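Stokwood Workshop Group — Parts Bench Meeting, Minutes
Posted in April by Jade Marchand
2 comments | 2 shares

Present: Erick Gachanja (chair), Lucyna Śliwiński, Tumaini Makori, Jade Marchand (minutes). Apologies: Peninah Mohamedi.

1. Previous minutes
Accepted with one correction. The Clillik order number should end in 302.

2. Bench covering
Lucyna reported that gray woven cloth is now the standard covering for laying out metal parts. It creases and shows lint. Agreed that the cloth be brushed and pulled flat before parts are set down. Tumaini asked whether a rubber mat would be better. Lucyna prefers cloth for finished faces — the last mat left marks. No change.

3. Disc and gear
The bored disc and the spur gear were discussed together.

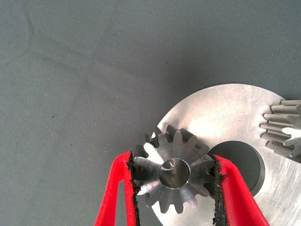 Disc with center hole, spur gear resting on top.

Erick noted fine circular scratches on the face of the disc. Tumaini considers them cosmetic and does not want the face polished again. Agreed to leave the finish alone and to check the bore against the Shemweta drawing. Gears are not to be stored on top of discs; a sheet of card goes between them if shelf space is short.
Action: Tumaini to measure the bore and record it on the job card.

4. Layout and lighting
Glare makes scratches hard to judge on bright faces. Lucyna proposed moving the lamp to the side of the bench and inspecting each face from two directions. Agreed for a trial period. Parts are to be kept well apart on the pale gray surface, with labels facing the front of the bench.
Action: Lucyna to move the lamp and report back.

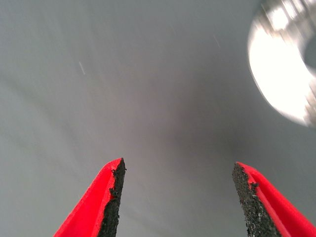
5. Supplies
Grorker has quoted for cloth and card. Erick to approve the quote once Peninah has confirmed the quantity.

Meeting closed at 4:40 p.m.

Last updated: April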